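Nomus Bench Automation Project
Progress report to the Gerkgate equipment fund
Reporting period ending May 31, 2025

1. Status against plan

The first cell is installed and in daily use at the Clokberg site. The award covered one two-arm cell, with an option on a second to be decided in November. This report covers spending to date, the condition of the installed equipment, and the purchases we propose to make before that decision.

Enclosure, arms, wrist cameras and mounting rail were all delivered under the original Kiani order. Delivery ran three weeks behind the quoted date. No penalty clause applied, and we have asked for one in the draft terms for cell two.

Task work is on the table-clearing set: bottles, small containers, tableware and loose litter, with a lined bin inside the work area.

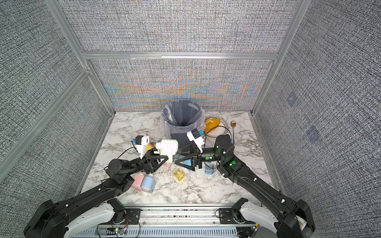

Spare parts are the budget line most likely to move. The original quote included one spare gripper for the whole cell, and we now consider that too low. Two-arm tasks put both grippers into the same small volume, as with the white bottle and the translucent container, where the fingers nearly meet. Contact between fingers is expected in this kind of work and the finger frames should be budgeted as consumables. The wrist camera cables are in the same category -- each runs in an open loop beside the arm, and a snag stops work until the cable is replaced. We propose holding two spare grippers and four cables on site.

2. Spending

Spare parts: 538 dollars spent, all on gripper fingers and fasteners.
Test objects and bin liners: 50 dollars spent. No further request.
Contingency: 2000 dollars, untouched.

We ask permission to move part of the contingency to spare parts. The total award does not change.

3. Enclosure and wiring

The aluminum frame and gray fabric panels have needed no rework. The marble-pattern work surface is acceptable for the current tasks, but a plain matte surface should be priced as an alternate for cell two so that the two can be compared.

Wiring at the front rail is the weak point of the present build. Covered cable duct was removed from the first order to save money. We recommend restoring it.

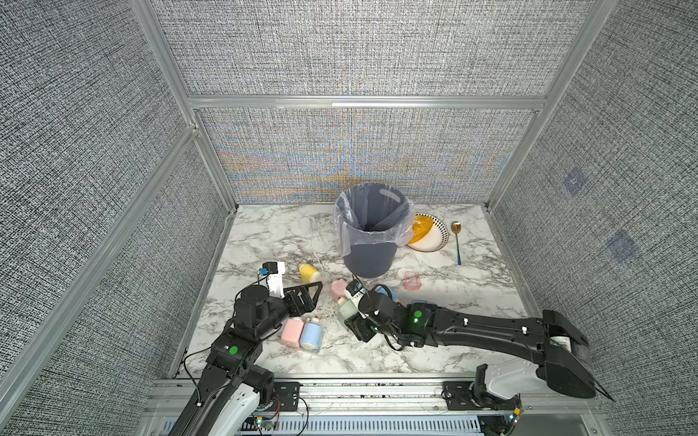

Nomus Progress Reports, No. 3, p. 2

Loose red and black cables are still present at the lower left of the rail, next to a small circuit board. A duct kit and a closed board housing have been quoted by Kiani as a single item. Fitting them requires the cell to be powered down for one working day, which we would combine with the scheduled arm inspection.

4. Decisions requested

Approval to move contingency funds to spare parts.
Approval to order the duct kit and board housing for cell one.
Confirmation that the quote for cell two may include the matte surface as a priced alternate.

The Kiani quote for cell two will be forwarded to Gerkgate with the next report -- lead times are to be stated in writing.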